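Robot Learning Lab, Handout 6
Learning to grasp from two arms and three cameras
Notes prepared by Loukia Konstantinidis, with corrections from Yasir Naqvi

Welcome back! Last time we got through behavior cloning on toy problems, where the state was four numbers and everything fit in one plot. Now we move to real arms and real pixels, and I have been looking forward to this one all term. The policy we study reads two wrist cameras and one fixed camera, and it outputs the next short stretch of motion for both arms at once.

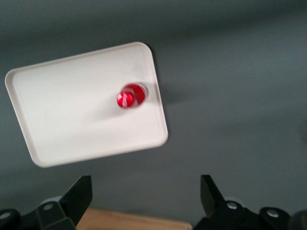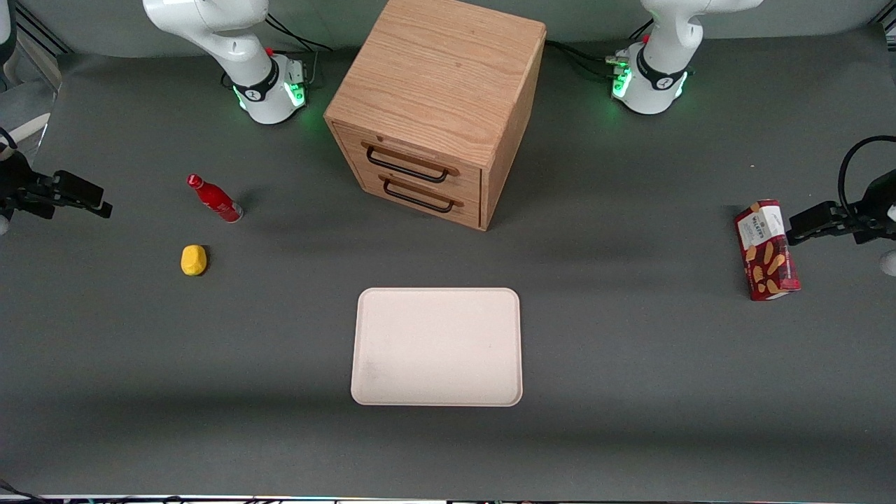
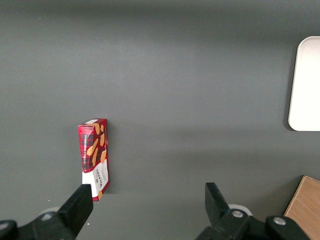 1. What each view is good for

Start with the fixed view, the one with the two-drawer cabinet and both arms. It has almost everything you need to plan with: where the tray is, where the snack box is, which side of the cabinet the bottle is on. If you ask "which arm should go?", you can usually answer from this view alone. What it's poor at is the last inch or so before contact. A gripper seen from far away covers few pixels, and a small sideways error barely changes the image.

The wrist views have the opposite problem. Look at the one with the Walkers box. The box is much closer to the left finger than to the right one, and you can read that off directly, with no calibration and no arithmetic. If the policy closed the fingers from there, the left one would be likely to touch first and push the carton. A tall, narrow carton tips easily, so this matters a lot! But from that view alone you would never guess there's a cabinet on the table.

So we want both, and the interesting question is how to combine them.

2. The policy

Each camera image goes through its own small encoder. We tried sharing one encoder across all three and it was worse, mostly on the fixed view (Vlasta Petkov has the plots, ask her, they're lovely). The three sets of features are joined with the joint angles and the gripper openings of both arms, and a transformer predicts a chunk of future actions.

Why a chunk? Suppose the policy predicts one action at a time and makes a slightly bad one. The next image is then a little unlike anything in the training data, the next action is a little worse, and you drift. This is the compounding error from Handout 5. With a chunk of 21 actions the policy commits to a short plan, so there are fewer decision points where it can wander off. We run only the first nine before predicting again, and the leftover predictions get averaged with the new ones where they overlap.

Please work through the overlap by hand once. Draw a timeline, mark where each chunk starts, and write down which predictions exist for step 12. It takes five minutes and saves a lot of confusion in the homework.

3. Motion blur is data too

Go back to the wrist view of the white tray. The small red object on it is smeared into two overlapping circles, and the edges of the tray are soft, while the gripper fingers stay fairly crisp. That difference is a gift. The fingers ride along with the camera, so they barely move in its image. Whatever is fixed to the table gets smeared when the wrist moves.

Students always ask whether we should throw blurred images away. We tested it! Glykeria Lazaridis trained one policy on everything and another on a filtered set with the blurriest images removed. The filtered policy was more hesitant when moving fast, and you can see why once you think about it: at run time the wrist moves and the images blur, but that policy had hardly ever seen blur during training. Keep the blurred images. If you want to do something clever, feed in two images in a row so the network can work out the motion for itself.

4. How much data?

The training set for these notes has roughly 500 demonstrations. We held the network fixed and trained on growing slices of it. The curve climbs steeply, then bends, and after the bend the failures change character. Early on, the arm goes to the wrong place. Later it goes to the right place and closes badly. The second kind of failure responds much better to varied object poses than to more repeats of the same pose, and I find that really exciting, as it tells you what to collect next.

Min-kyu Pyo's rule for the lab: before you record more, watch your failures and sort them into "wrong place" and "bad close."

5. Ablation: remove one camera

Retrain with the fixed camera removed, then with both wrist cameras removed. Don't just black out the images at test time. A network trained on three views and handed a black rectangle fails for reasons that have nothing to do with how useful the camera was. This mistake shows up in reports every year.

For homework

a) Finish the overlap timeline from section 2 and turn it in on paper.
b) Run both ablations on the small dataset, 3000 training steps each. Report "wrong place" and "bad close" failures separately.
c) Write a paragraph on which arm you would send for the snack box in the fixed view, and what the wrist camera on that arm would need to show before you let the fingers close.
d) Optional, and my favorite: estimate the direction of wrist motion from a single blurred image. What can you recover, and what stays ambiguous?

Reading for next time is the Stavdale chapter on action chunking, up to the part on averaging weights. Bring your timeline, we'll need it for the first exercise.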